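**Unit 3 notes - Talking with families after a stroke**

Hi all, these go with the February session at Lavirness. I talk fast, so here's what I wanted you to take away (and bring your copy of the Akusia workbook next time, we'll need page 42!).

First, aphasia. It's trouble with language, and it can hit speaking, understanding, reading or writing, in any mix. The person's thinking may be much better than their words let on, and families need to hear that early. I say it in the first visit and then I say it again. 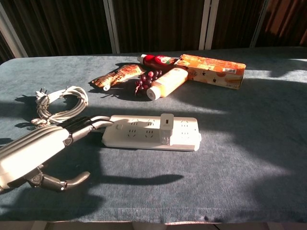

*Low sun across the table, curtain behind.*

Second, pace. Ask one thing, then wait. Longer than feels polite - I count to ten in my head and I still jump in too soon. Yes/no questions are fine when someone's worn out, but don't live on them.
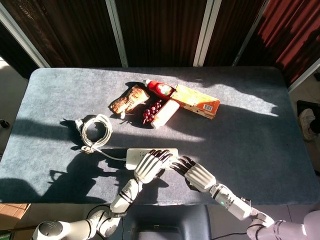 Fatigue is the part families at Tultodside bring up most, and it often gets mistaken for giving up. Keep visits short, turn the TV off, and look at the light before you sit down. Strong sun in broad bands over a dark tabletop, with long shadows running off every object, is a lot to sort through for someone whose vision was affected too. Pull the shade or swap chairs, then start talking.

For next time: read the Çınar chapter on caregiver sleep and write me some 253 words on it. Shorter is okay. My office is room 916, come by after lunch.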